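Tips for a table-clearing planner that doesn't drive you nuts
Filed under: Workshop, software side

I've been writing pick-and-place code in my spare room for a while now, and people keep asking how I get through an evening without throwing the keyboard. Mostly it's small habits! So these are the ones I'd pass on, in no special order.

Dress the table the same way every time, more or less. I keep a fixed cast of stuff (pen cup, basket, bowl, grapes, pens, ruler, scissors, a bottle or two) and only shuffle a few things between runs. If you swap everything at once and the planner chokes, you'll never work out which change did it.

Start with your see-through things. My segmenter, which I call Lurow, is great with a red marker and pretty hopeless with a clear ruler on a white table. I turned down the exposure to 80 on the fixed cameras and that got me further than two evenings of retraining.

Let the wrist camera have the last word. The fixed view is fine for "the bottle is over there," but once the gripper is close I throw that estimate away and use only what the wrist sees. Labels are a gift here, all that lovely texture to hang on to. 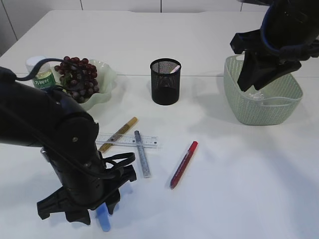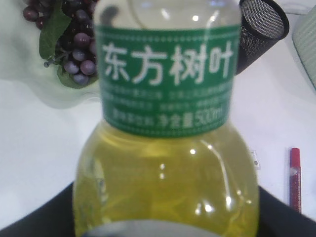
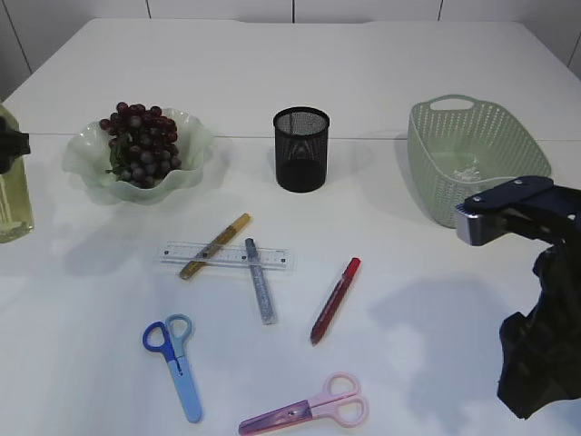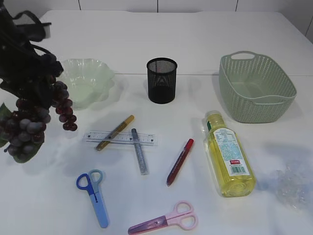

Same white table throughout; the second picture is the close view of the tea bottle.

Crossed pens are their own little problem. If one thing lies over another, have the planner build a "what's on top" list before it picks anything. Mine used to grab the ruler first and drag the markers along with it (very satisfying to watch, no use at all). Kulsoom Orakzai, who shares the Dernside repo with me, wrote the first version of that list in one night and I've barely touched it.

Put a timeout on everything. I give a grasp search 600 milliseconds, and if it hasn't found one by then it moves on to the next object and comes back later. You'd be amazed how often the second try is easy, once a neighbor is out of the way.

Scissors: grasp near the pivot and skip the loops. My planner loved those loops, and they swing.

Log the boring runs too. I have 3,000 saved and the failures only made sense next to the ones that went fine. Name them by what changed, like "bowl left, bottle flat," or you'll be scrolling through run 181 wondering what on earth you were testing.

Keep the "done" check separate from the "did it" check. The arm opening its gripper over the basket tells you nothing about what's in the basket, so look again with a fresh image before you tick the object off.

Oh, and save your camera calibration somewhere that isn't the desktop. I lost mine in October and had to redo the lot.

Next time: cables, and how I finally got them into the collision model.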